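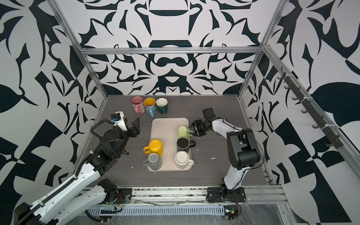

Adom Ayaaba would count a mug as the easy case. It is rigid, it has a flat bottom, it has a handle made for lifting, and it sits upright without help. If a machine can't manage crockery, he wrote in reply to an earlier piece in this series, there is no point in asking about shirts, and he would like to see the easy case closed before reading any more about laundry.

It is a fair demand. The easy case is not closed, though it is closer than it was. Over the past year I have followed mug handling more than any other chore, partly for the reason Ayaaba gives and partly because almost every group working on household manipulation attempts it sooner or later. The layouts look much alike: two small arms, a table, a tray, a rack with hooks and a set of mugs in assorted colors. The jobs are the ones a person does while thinking of something else. Clear the tray. Load the tray. Hang the mugs up.

Picking up the mug is the part that works best. A parallel gripper has two fingers and one motion, open or closed, and a mug offers it two reasonable targets. The fingers can straddle the wall, one inside and one outside, or they can close on the handle. The wall grasp is more forgiving, as the rim presents itself at every angle. The handle grasp is needed if the mug has to end up on a hook, and it depends on where the handle happens to point.

Gusico, which builds arms for light kitchen work, gave me the log of one long session. It covered 188 attempts at moving a mug from table to tray. Of those, 131 finished with the mug upright in an acceptable spot and no help from the operator. The failures were rarely drops. Most were nudges, in which an outer finger touched a neighboring mug on the way in, the neighbor turned or slid, and the plan for the next grasp was out of date before it began.

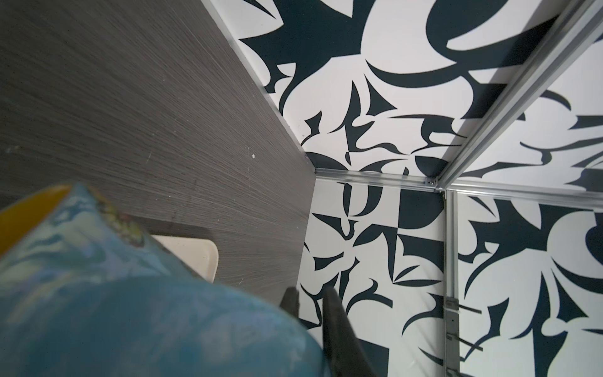 Crowding is therefore a better measure of difficulty than the number of mugs. Six mugs spread over a table are six separate problems. Three mugs with their handles interlocked are one problem, and a harder one, which people solve by pushing things apart with the back of a finger while reaching for something else. Few control policies do this on purpose. Some do it by accident and have been trained to keep the habit.

Sight is the second limit. A camera fixed above the table sees the layout but loses detail where the fingers meet the object. A camera at the wrist has the opposite trouble. It gets a close view of the contact point until the arm lifts something, and then the thing being carried can cover a good part of the picture. Most systems use both and let the learned policy sort out which to trust. Jasper Van Dijk, who tunes these policies at Stoyanova, described the handover between views as the place where his team loses most of its time. The arm approaches well, the overhead view degrades, and the last inch is done on whatever the wrist can still see. 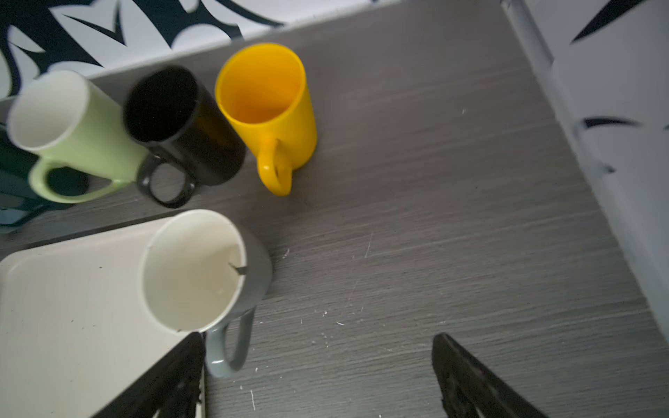

Handle direction comes next. With the handle turned toward the arm, the fingers can come in low on either side of the loop and close. With the handle turned away, the arm has to reach over the mug, pass the mug to the second arm, or rotate it in place first. Rotation in place sounds minor. It requires a light grip, a smooth table and a wrist that still has travel left, and small arms often run out of travel. Passing between two arms is more reliable in current systems and also slower.

Hanging is the hardest of the three jobs. A hook leaves little clearance inside a handle, handles vary in shape, and the last part of the motion is judged by feel in a person and by image alone in most of these machines. Force sensing at the fingertip would help. Cukuvix sells a fingertip pad for the purpose, and the groups I asked liked the readings and disliked replacing the pads.

Shop-floor buyers look at the same results and see something different. Jakine, a contract packer, ran a trial in February with ceramic goods going from table to divided carton. Every item faced the same way when it reached the arm, and the dividers kept neighbors apart. Handle direction and crowding were gone before the robot was switched on. The trial was extended. A kitchen counter gets no such preparation, and a household that lined its mugs up for the robot would have done much of the chore already.

On present evidence, I would trust a two-arm system to clear a sparse tray under supervision. I would not yet leave it with a full one – or with a mug I liked. Ayaaba's easy case stays open, and the shirts can wait for the next installment.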